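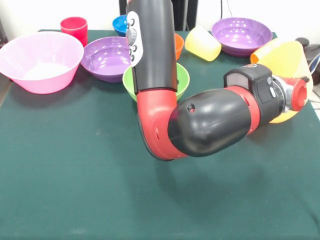
Call for participants: shared lunches at Gremness Hall

We are looking for neighbours who would like to cook, eat and chat together over the colder months, and we'd be so pleased if you were one of them. The Gremness Shared Lunch has been going for a few years now, in one form or another (it began as soup on the verandah), and this winter we have the use of the big kitchen for a proper program, which has made us all a bit giddy.

The idea is simple enough. We meet at 10.30 in the morning, put the kettle on, decide who is chopping and who is stirring, and sit down to eat a little after noon. Some people come for the cooking and some come because it's a long while since they ate lunch with anyone, and both are very good reasons. You don't need to be a good cook. One of our most faithful regulars had never peeled a pumpkin before joining us and still prefers to do the washing up, which suits everybody else down to the ground!

Who we'd love to hear from

We have room for 30 people, of any age from 16 up, living in Gremness or near enough to get here without too much bother. Children are welcome alongside a parent or grandparent. If you've recently moved to the area, please do think about it, as it's a lovely way to learn which neighbour has the lemon tree.
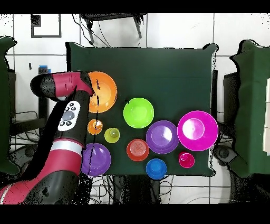
We'd also be glad of a few people with a favourite dish from home that they'd be willing to teach the rest of us. It can be as humble as you like. Last winter we had dumplings, a lentil stew that was talked about for weeks, and a rice pudding that caused a small and friendly argument about nutmeg.

What we ask of you

Please try to come to at least four lunches, so that we all get to know one another's names and tastes. There is no fee. A gold coin in the tin helps with the shopping, but please don't stay away if that's awkward, and a bunch of parsley from the garden is every bit as welcome. Wear closed shoes in the kitchen, and bring an apron if you own one.
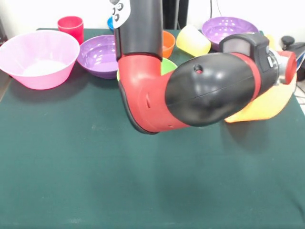

Plastic bowls and cups in bright colours on a dark green tabletop.

Do let us know about allergies when you write. We can manage vegetarian, halal and gluten-free meals without any fuss, and we'll do our honest best with the rest. The hall has a ramp at the side door and there is parking off Ostermann Street, though the bus stops closer.

How to join in

Send us a note through the hall's web page, or drop one in the letterbox by the front gate, with your name, a phone number and a line or two about what you like to eat. Places are filled as the notes come in, and we'll ring everyone back before the end of April. If you can offer a neighbour a lift, please mention that too.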